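Filed under: Short Fiction > Small Towns

The Grirby Estate

Zulema Benítez inherited the town of Nemstead's only lighthouse in December, which was a surprise to her because Nemstead is in the middle of the plains.

"It's decorative," the lawyer said. His name was Pollock and he had driven out with the papers himself. "Your great-uncle Grirby won it in a lawsuit."

"Who was he suing?"

"The previous owner. Over the light."

The light, Pollock explained, had shone directly into Grirby's bedroom for eleven years. A judge had finally awarded him the building as damages, and Grirby, who was a man of principle, had gone on running it every night until he died. He'd moved his bed to the other side of the house.

Zulema taught bookkeeping at the community college and had never owned anything taller than a refrigerator. She signed where she was told. Along with the lighthouse came a debt of 2577 dollars to the electric company, a half share in a goat, and a ledger.

She took the ledger home because it was the only part of the estate that would fit in the car.

Grirby had kept it the way some people keep a grudge. Every night had its own line: the date, the weather, the hour he lit the lamp, and a last column headed SHIPS. The column said none. It said none for page after page, in the same brown ink, in the same cramped hand, until a night in the ninth year, where it said 2.

She read the line again. Clear, it said. Light wind from the west. Lit at seven. Ships, 2.

The next night it went back to none and stayed there.

She called Pollock.

"I wouldn't know about that," he said, in the voice of a man who charged by the quarter hour. "He did drink a little."

"He has a column for that too. He was sober."

"Then I'd try Mrs. Astora. She owns the other half of the goat."

Mrs. Astora lived across the road from the lighthouse and had hung blankets over every window on that side. She gave Zulema coffee and a hard kitchen chair and let her know that the goat was a Tuesday-to-Friday goat as far as she was concerned, and that weekends were the estate's problem.

"I wanted to ask about the ships," Zulema said.

"I expect you did."

"Did you see them?"

Mrs. Astora looked at the blankets. "I had my windows covered," she said. "On account of your uncle. I heard a horn, though. Then another horn, a bit lower. Then I heard Grirby go up on the gallery and holler at somebody to keep left."

"Did they?"

"Well, they didn't hit anything."

Zulema went home and tried to grade midterms. A student had entered the same truck as an asset and as an expense and, in what looked like despair, as a liability. She wrote "pick one" beside it and thought about the column. In her line of work you didn't get to put down a 2 because you felt like it. There had to be something behind it, a receipt or a stub or a man at a counter who remembered you.

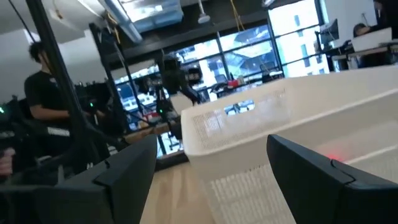
On Saturday she drove back out with a new pen. She fed the goat, which was her job now, and it ate the glove she'd been holding the feed in. Then she climbed the stairs. Grirby had painted the height of the gallery on the last step, and under that the elevation of the lamp above sea level, 3403 feet, and under that, smaller, the words "they will have to come up."

The lamp had a switch like the one in her kitchen. She turned it on at seven.

Across the road a blanket twitched and settled. The beam went out over the feed store and the water tower and a field of winter wheat, swung around, and did it again. It was cold up there. She had brought a thermos and a folding chair, and she sat with the ledger on her knees and wrote the date, and clear, and light wind from the west.

By ten she'd finished the coffee and worked out that the lamp would cost her 1000 dollars by spring, on top of what Grirby owed. It made no sense at all on paper. She could sell the glass, pay off the electric company, and let Mrs. Astora have her windows back. Pollock already had a buyer in mind, a man who wanted it for a restaurant.

She wrote none in the last column, because that was what there was. Then she looked at it for a while - it seemed early to be so definite - and crossed it out, and put the cap back on the pen.

Somewhere past the water tower, a long way down, a horn sounded.

Zulema stood up and went to the rail.

"Left!" she yelled. "Keep left!"

The goat, below, moved a little to the left.

More Short Fiction
The Man Who Returned the Piano
Eleven Casseroles
A Brief History of My Sister's Canoe
Parking Is Available in the Rear
The Substitute Mayor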